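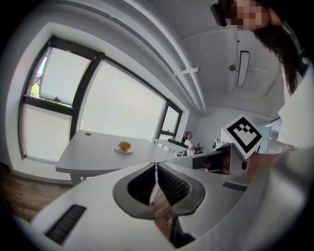
One of the bright rooms at Huerta, Brillport, open day in May

Open day at the Huerta seed house

I had wanted to visit Huerta for a long time, because I grow beans on my balcony and most of my seeds come from their catalog. In May they opened the house to visitors, so I took the early train from Skancombe. The journey takes three hours with one change, and at the change there is only a vending machine. Please bring your breakfast.

The seed house is a ten-minute walk from Brillport station, first along the canal and then up a street with many bicycle shops. I arrived a little before ten and there was already a line at the gate. Entrance was free. You received a paper map and a time for the cold store, which can take only a small group at once. My time was 11:40, so I began with the garden.

The garden is smaller than I had imagined from the catalog. Each bed has a metal label with the name of the variety, the year it came to the collection and the village where it was found. In May there is not so much to see on a bean, of course, but the peas were in flower and the lettuces were very beautiful, especially a dark red one that I had never met before. I asked if it was for sale. It is not yet, they need one more season to have enough seed.

Then the cold store. They lend you a jacket, and you should accept it. The collection has now 2,462 varieties, and 652 of these are beans, which made me happy. The seeds are kept in glass jars with a small bag of drying powder inside, and the jars stand on sliding shelves that you move with a wheel, as in an old library. Our guide explained how they test if a seed is still good. They put seeds on wet paper, wait a week, and look at how many have opened. If too few are alive, the variety must be grown again that same year. I do this at home with a kitchen towel, and it was pleasant to hear that my method is correct.

I also learned that seed people compare the weight of 1,000 seeds when they speak about size. For my beans this would be a heavy bag. For the poppies it was almost nothing, a little dust in the bottom of a spoon.

For lunch there was bean soup in the courtyard, made with Cutora, the brown-and-white climbing bean that is on the cover of this year's catalog. The soup was good but it needed salt. Cutora keeps its shape after long cooking and has a taste a little like chestnut. I bought two packets. The woman at the table warned me that it grows over two meters high and does not like wind, so I am not sure my balcony will be to its taste.

In the afternoon I went to the talk on saving tomato seed. It was full and I had to stand at the back, where one hears badly. I left before the questions and walked once more around the peas.

Some practical notes. The shop accepts cards, but the soup was cash only. The stairs to the upper floor are steep, and the elevator is behind the shop, where I did not find a sign. Dogs must stay outside the garden. The last direct bus back to the station leaves at 5:15, and I missed it.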